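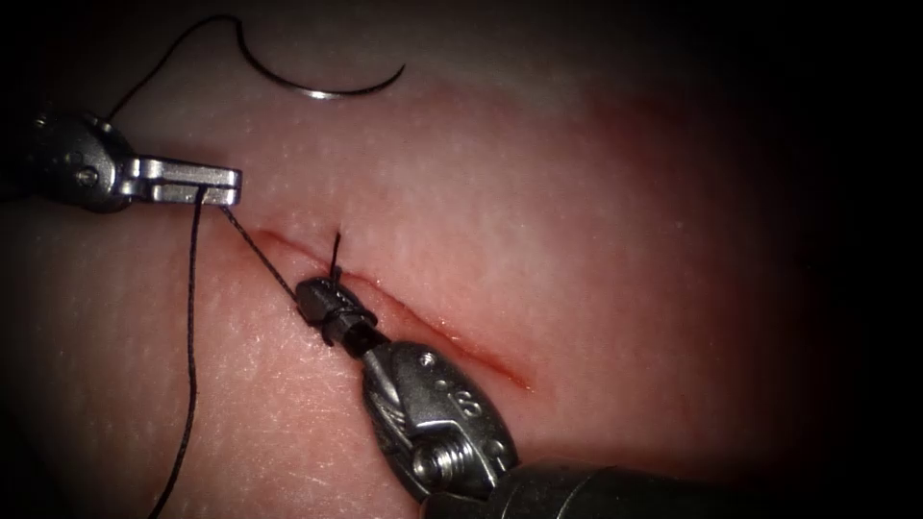
图3 组织垫上的斜行切口、弯针与黑色缝线。

4 讨论

4.1 得分提高说明了什么

四家中心的学员在课程结束时得分都高于入学时，这一点没有疑问。我们怀疑的是接下来那句几乎每篇同类文章都会写的话：得分提高，所以缝合能力提高，所以病人受益。三个分句之间隔着两个“所以”，前一个勉强有些依据，后一个在我们读过的文献里大多只靠措辞支撑。本节先说前一个。

课程的练习题和考核题高度重合。学员在垫子上练间断缝合，考核时还是在垫子上做间断缝合，切口走向、长度和评分表的条目都与练习时一致。重复一件事若干周之后做得更快更整齐，这是任何练习都会出现的结果，削土豆也会如此。要把它解释为一种可以带到别处去的能力，至少需要一道学员没有练过的题。Trerken中心曾在考核中临时加入一处弧形切口，那一批学员的得分明显散开，原先排在前面的人有几位落到了中段。该中心后来以“影响可比性”为由取消了这道题。我们理解这个理由，但也想指出，恰恰是被取消的那道题最接近我们想知道的东西。

评分表本身也值得多看几眼。它把进针角度、针距、边距、打结张力和剪线长度各列一行，每行给分，最后相加。相加意味着这些条目可以互相抵偿：边距整齐可以补偿张力过大。任何一位拆过线的人都知道，过紧的结造成的皮缘缺血不会因为针距均匀而减轻。评分表的设计者当然明白这一点，早期版本的说明里还写着“总分仅供课程内部参考”。这句话在后来的几次转引中不见了，总分则一直留着，并且越来越多地被拿去做相关分析。

还有时间分。四家中心都把完成时间折算为分数，只是折算的方式不同。Clandance中心按本批学员的名次折算，Bako中心按固定的时限折算，另外两家的说明则写得含糊，我们两次去信询问，得到的答复前后并不一致。把这样的分数合并到一张表里，再报告一个总的提高幅度，在计算上毫无困难，在含义上却很可疑。我们在结果部分仍然给出了合并值，主要是应审稿人的要求，读者最好把它当作一个方向，不要引用它的大小。

入学时的基线同样不牢靠。学员第一次考核时，有人刚刚领到持针器，有人在实习期间已经缝过不少伤口。对于前者，起初的提高几乎全部来自熟悉器械：手指该放在哪个环里，锁扣怎样松开，线尾留在哪一侧才不会被下一针压住。这些当然要学，只是学会它们所需的时间很短，把它们计入“缝合能力的提高”会使课程的头几周显得格外有效。Tusent中心在入学考核之前安排了一次器械熟悉课，该中心的提高幅度在四家里最小。以往的综述把这个结果归因于师资，我们看不出有什么必要去怀疑那里的教师。

4.2 评分者之间的一致性

本研究由3名评分者独立评阅录像。一致性系数达到了通常所说的“良好”，这也是我们最初投稿时在摘要里强调的一点。审阅过原始评分之后，我们对这个词不再那么放心。

首先，高一致性有相当一部分来自极端样本。最差的录像和最好的录像谁都能认出来，三位评分者在这两端几乎没有分歧。问题出在中段，而课程是否及格的界线正好划在中段。若只取界线附近的录像重新计算，一致性就降到了我们不愿意用任何褒义词来形容的程度。一份评分工具在不需要它的地方很准，在需要它的地方摇摆，这种情形在教育测量里并不少见，但论文里报告的通常只有总的系数。

其次，三位评分者出自同一个培训传统。他们用同样的课本，接受过同样的校准课，其中两位还曾在同一科室轮转。一致性高，可能说明评分表写得清楚，也可能只说明他们有同样的偏好。偏好在打结上看得最清楚。三位都不喜欢线尾留得长，凡是线尾偏长的录像，在与线尾无关的“操作流畅度”一项上也被压低。评分者本人对此浑然不觉，我们把分项得分排在一起之后才看出来。 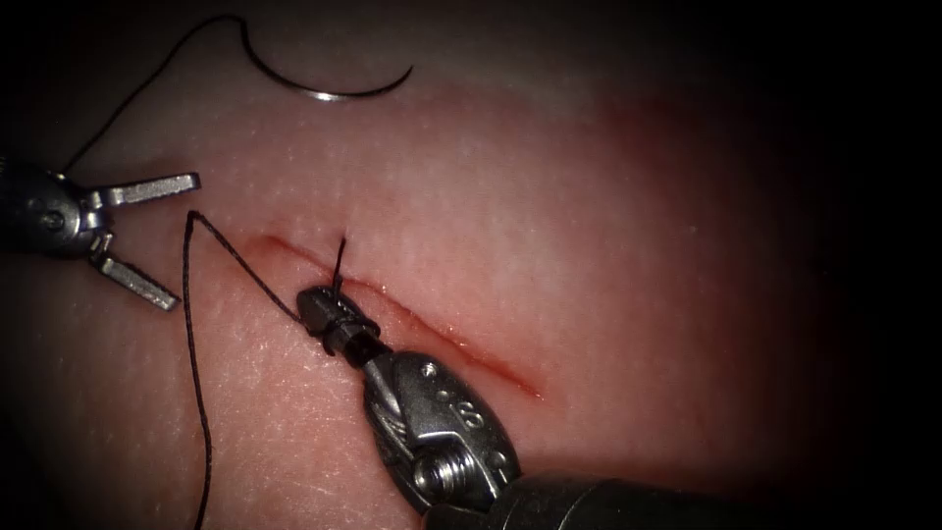
更麻烦的是，录像遮去了学员的面孔，却遮不住手势的节奏，评分者往往看上一小段就形成了总的印象，后面的分项便沿着这个印象填下去。我们做过一次小规模的检验，把同一批录像的前后两半分开，打乱次序后再请他们评阅。后半段单独评阅时，分数与完整录像的分数相差不小，差的方向大体可以由前半段的表现来预测。换句话说，开头缝得漂亮的学员，后面的毛病更容易得到原谅。这种现象在口试、作文和面试里早有大量记载，没有理由认为缝合考核能够幸免，可是在我们检索到的同类研究里，很少有人去查。

有人会说，增加评分者人数可以把这类误差平均掉。随机的误差确实可以，共有的偏好却不行。再添几位受过同样训练的评分者，只会让系数更好看。若要认真对待这件事，应当请不同传统的人来评，哪怕系数因此变差；变差的系数至少告诉读者，大家对于“缝得好”并没有共同的定义。我们承认自己也没有做到，经费和时间都是原因，但这两条不能替代证据。

也许还应该谈谈自评。课程结束时的问卷显示，学员普遍认为自己“较有把握”或“很有把握”。这个结果被写进了几乎所有的课程宣传材料，在两家中心的网页上，它甚至排在考核结果的前面。把握感与得分之间的关联很弱，在得分最低的一组里干脆看不出关联。我们并不主张取消自评，学员愿意继续练习，多少要靠一点把握感。但把它当作课程有效的证据，就像请食客在进门时评价晚餐。

4.3 垫子与皮肤

关于练习材料，文献里有一种奇怪的分工。制造商谈“逼真”，教师谈“够用”，研究者则多半在方法部分写一句“使用市售合成组织垫”，便不再提起。我们在这里多写几段，原因是材料决定了学员究竟在学什么。

皮肤会动。它的张力随部位和体位而变，皮缘会外翻或内卷，皮下脂肪会从切口里鼓出来，而且会出血。出血改变的远不止视野，还包括缝合的次序、助手的位置和操作者的心跳。垫子通常平铺、固定，两侧皮缘的厚度相等，阻力均匀。学员在这种条件下很快学会一种恒定的进针力度，这种力度在垫子上得分很高。到了眼睑或者胫前，同样的力度要么穿得太深，要么把皮缘撕开。教师们对此心知肚明，课间闲谈时也常常提起，只是这些话很少进入论文。

材料的老化也没有得到应有的重视。同一块垫子反复使用之后，旧针道会让新针滑进去，表层变得松软，缝线切割材料的声音和手感都与新垫不同。四家中心更换垫子的规定各不相同，有的按人次，有的按周，有的只写“视情况而定”。如果某家中心的学员恰好在课程末尾换上新垫，考核的难度便悄悄变了。我们试图回溯更换记录，结果只有一家能够提供完整的记录，因此无法把这个因素纳入分析。它的影响也许很小，但“也许很小”是一个猜测，不该以沉默的方式变成前提。

至于表面做得像不像真皮，我们认为这个问题被谈得太多。学员对外观逼真的垫子评价更高，教师也乐意用它来招徕报名者，可是现有的比较研究多数只问了喜欢与否。一块颜色难看、手感正确的材料，完全可能比一块好看的材料更有用。反过来当然也可能。我们的意思只是，外观的逼真和训练的效果是两个变量，目前关于前者的数据远远多于后者，而读者很容易把前者当成后者来读。 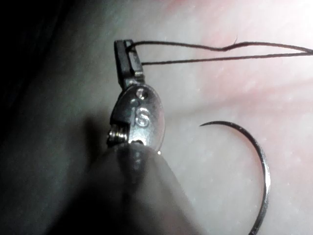
缝线的问题与此类似。多数课程使用价格较低的练习线，黑色的编织线尤其常见，因为容易看清，也容易打结。编织线的摩擦力大，结不易松，初学者会因此形成一种偏于宽松的打结习惯，这种习惯在换用单丝线之后很快就会暴露出来。Bako中心的一位教师多年坚持让学员一开始就用单丝线，学员叫苦不迭，考核得分也偏低，这位教师的课程评价在中心内部一直垫底。我们没有随访数据，无法判断那些学员后来的表现。但仅凭考核得分就断定这样教不好，与仅凭得分就断定别人教得好，犯的是同一个毛病。

顺带说一句，结的牢固程度在四家中心的评分表里都由目测判断。目测能看出线结是否对称，看不出它在受力时会不会滑脱。拉力测试的设备并不昂贵，操作也不复杂，我们不太明白为什么它在课程里如此罕见。一种可能是，测试的结果会让许多得分很高的作业变得难堪。

4.4 保持与迁移

课程结束后的随访至多18周，这是本研究最明显的短板，也是整个领域的短板。随访期内得分有所回落，回落的幅度在各中心之间差别很大。通常的解释是缺乏练习。这个解释看上去合理，但我们没有记录学员在此期间实际缝合过多少伤口，所以它在本研究里仅仅是一个合理的说法。回落最多的学员也可能恰恰是实际操作最多的人：他们在急诊室学会了另一种做法，回到垫子前面便不再按评分表的要求来缝。倘若真是如此，得分回落反倒应该算作好消息。以现有的数据，我们分不清这两种情形。

完成随访的学员为22名，少于入组人数。失访者的入学得分与完成者相近，许多作者写到这里就会宣布失访没有造成偏倚。我们不敢这样写。影响一个人是否回来参加考核的因素，大概与他的入学得分关系不大，与他最近的工作量、对课程的好感以及是否担心出丑关系更大，而这几项我们都没有测量。用一个无关的变量证明两组相似，不过是让统计表显得完整。

迁移的证据就更少了。理想的做法是比较受训者与未受训者在真实伤口上的结果，包括感染、裂开和瘢痕。这样的研究不容易做，病人的差异、伤口的差异和上级医师随时接手的可能，都会把训练的影响淹没。我们承认困难，但困难不应当成为改换问题的许可。现在常见的做法是用替代指标：上级医师对学员的印象分、学员独立完成的比例、手术记录里的用时。印象分受人际关系的影响，独立完成的比例取决于科室的排班习惯，用时则在很大程度上由伤口决定。把它们叠在一起，并不会得到一个更可靠的指标。

还有一个我们自己也没能回避的问题，即对照组。本研究的对照组在同一时期接受“常规教学”，而常规教学在各中心的含义相差甚远，有的包含床旁带教，有的只是发一份讲义。拿一门有人督促、有固定时间、有考核的课程去跟一份讲义比较，课程胜出毫不意外，也看不出功劳属于课程的内容还是属于督促。要回答这个问题，对照组应当得到同样多的时间和同样多的关注，只是练的东西不同。据我们所知，愿意为此付出成本的中心很少，毕竟结果有可能令人失望，而课程已经写进了培养计划。

4.5 对及格线的意见

Clandance中心自2023年1月15日起把课程考核的及格线与值班资格挂钩，其他中心也在考虑类似的规定。我们对此持保留态度。一条及格线一旦与资格相连，教学就会向它靠拢，练习题会越来越像考核题，教师会提醒学员注意那些容易丢分的细节，得分随之上升，随后有人会引用这种上升来证明规定有效。这个循环在中小学考试里已经反复出现过，医学教育没有什么特殊之处可以使它免疫。

支持者的理由也应当得到公平的陈述。在没有及格线的年代，一名年轻医师能否独自缝合，全凭当晚带班者的判断，而那种判断的随意程度恐怕超过任何评分表。从这个角度看，有缺陷的标准胜过没有标准。我们部分同意。分歧在于，带班者的判断虽然随意，却对具体的伤口、具体的病人作出，并且可以当场收回；一个分数印在证书上以后，很少有人会去收回它。把证书当作带班者判断的补充，我们没有异议。实际的情形往往是，有了证书，带班者便不再来看了。

本文初稿在四家中心传阅时，争议最大的也是这一段。 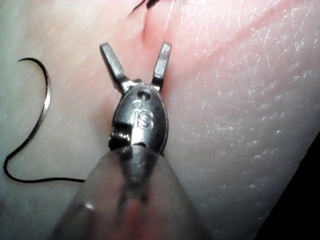 Samira Rawashdeh在书面意见中写道，作者对及格线的要求过于苛刻，照此标准，医学教育中几乎没有一项考核能够成立；急诊室不会等到迁移研究做完才收治病人，总得有人今晚去缝那道伤口，而她宁愿这个人至少在垫子上证明过自己会打结。她还认为，弧形切口那道题被取消一事说得有些不公道，当时的教师缺少统一的评阅办法，学员为此申诉过，继续保留只会让考核失去信用。

关于申诉的部分，我们接受她的更正，并在方法部分作了补充。关于前一点，我们的看法没有改变。会打结与可以独自值班之间的距离，正是本节一直在讨论的距离，承认病人今晚就来，并不能使它缩短。如果考核只用来证明学员会在垫子上打结，那就请证书上这样写，不要写“具备独立缝合能力”。这样改动措辞不需要任何经费。

Elsie Cropper的意见来自另一个方向。她认为我们还不够怀疑，既然评分者在中段的分歧如此之大，合并值就不该出现在结果部分，无论审稿人怎样要求；脚注和告诫挡不住别人引用，只要表里有一个数字，几年之后综述里就只剩下这个数字。我们为此讨论过很久。保留合并值的理由是，删去它会使本研究无法与既往研究对照，而既往研究的问题也就更难被看见。这个理由算不上充分。我们在补充材料中给出了各中心分开计算的结果和全部分项评分，愿意重新分析的读者可以从那里入手，尤其欢迎把时间分剔除之后再算一遍。

4.6 局限

除上文已经谈到的各点以外，还有几处需要说明。录像的画质在各中心之间不一致，有的角度看不到打结时的对侧手，评分者只能从线的走向去推断。左利手学员太少，无法单独分析，而评分表里“持针姿势”一项显然是按右利手写的。教师没有随机分配，在Tusent中心，同一位教师既授课又参与了考核题目的拟定，这种安排在人手紧张的单位很常见，对结果的影响却没有办法估计。

课程在8月开课，正逢新一批住院医师入科，学员的疲劳程度可能高于全年的平均水平。我们原打算在别的时段重复一轮，因排班的缘故未能实现。疲劳对入学得分的影响可能大于对结业得分的影响，果真如此，提高幅度里就还有一部分应当归于休息。

最后，作者中有两位长期讲授这门课程，在方案设计阶段曾预期得到更为肯定的结果。分析计划没有预先注册，分项得分的比较是在看到总分之后才想到去做的，应当作为探索性的发现来阅读，其中关于线尾长度的一条尤其需要在别的评分者身上重新检验。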